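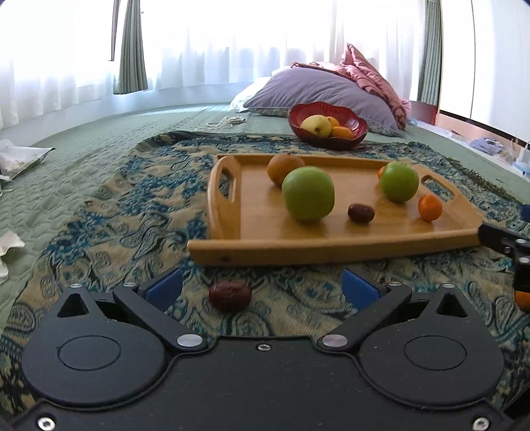 Hotport – June

Kassa hand-held gripper: care and repair FAQ

These answers cover the Kassa hand units we maintain at the Hotport bench. Presen, the maker, has its own manual. We use it, but we don't agree with all of it, and we say so where that matters.

Is the gripper really maintenance-free?

No. The Presen sheet says so on the first page, and then spends a page on cleaning the joints. A tool that gets carried from kitchen counters to bedspreads picks up whatever is lying there. Look at the dark top surface of any unit that has been out: pale specks all over it. Specks on the housing are harmless. We worry about the same stuff getting in at the pivots.

How often should I clean it?

Wipe it after each session with a dry lint-free cloth. The manual suggests a monthly wipe, and I'd like to meet the unit that was fine on that. Brush out the triangular openings at the tips of the two housings with a soft, dry brush. Don't use canned air. It drives grit inward, and we have opened enough joints afterward to stop recommending it.

What do I do about fruit on the pads?

Fruit jobs are hard on pads. Apples and small oranges leave little behind unless the skin breaks. Dates are another matter. They are sticky, and a trace of syrup on one blue pad is enough to make it hold on after the fingers open. Use a cloth damp with plain water, then dry the pad before you close the fingers. Alcohol wipes are listed as "safe" by the maker. Ours went hard and shiny after regular use, so we quit.

Do the pads have to be replaced as a pair?

Yes, and this is one upsell we agree with. A new pad opposite a worn one grips off center, and small items roll out to the worn side. If you run two grippers together, you can leave the other unit's pads alone as long as they still match each other.

How do I check that the fingers are aligned?

Open them fully and measure between the pad tips. Our units should read 89 mm. Then bring them together slowly over a sheet of white paper. The pads should meet along the centerline of the body. If one side gets there more than 2 mm ahead of the other, stop and look at the joints before touching any settings. People love to recalibrate, and it hides a loose pin very nicely until the pin comes out.

Which joints work loose first?

On our bench, the small pins along the upper joints. The two big silver pivot caps lower down draw the eye, and everybody reaches for a wrench. Leave them alone unless you can feel side play with the fingers half open. For the pins, push each one gently with a plastic stick. Any movement means the unit comes off the job.

Can I tighten the screws on the body myself?

You can check the small one at the top center and the two larger ones in the lower corners. Snug by hand is enough. I would not trust the thread-locking claim on the box, and I would not answer it with more force either. Stripped threads mean a new body.

Does it need oil?

The manual allows "a light oil." Please don't. Oil and lint make paste, and cloth with a frayed edge or a loose fringe sheds more lint than you'd expect. We run the joints dry. Grekine sells a dry film for the purpose, which seems to do no harm. Whether it does any good, we can't say yet.

What is the 50-stroke test?

After any repair, open and close the gripper 50 times with nothing between the pads, then measure the opening again. If the number has changed, the repair didn't hold. Do it before you pick up anything. A good grip on one apple proves very little – apples are easy.

My unit feels heavier than the other one. Is that a fault?

Put it on a scale. Ours weigh 386 grams with pads fitted. Matching weights mean the difference is friction in a finger, so go back to the joint check.

Should I send it to Presen for service?

For a cracked link or damaged wiring, yes. For pads, pins and dirt, try the steps on this page first. Whatever you send, measure the opening before it leaves and write the number on the packing slip.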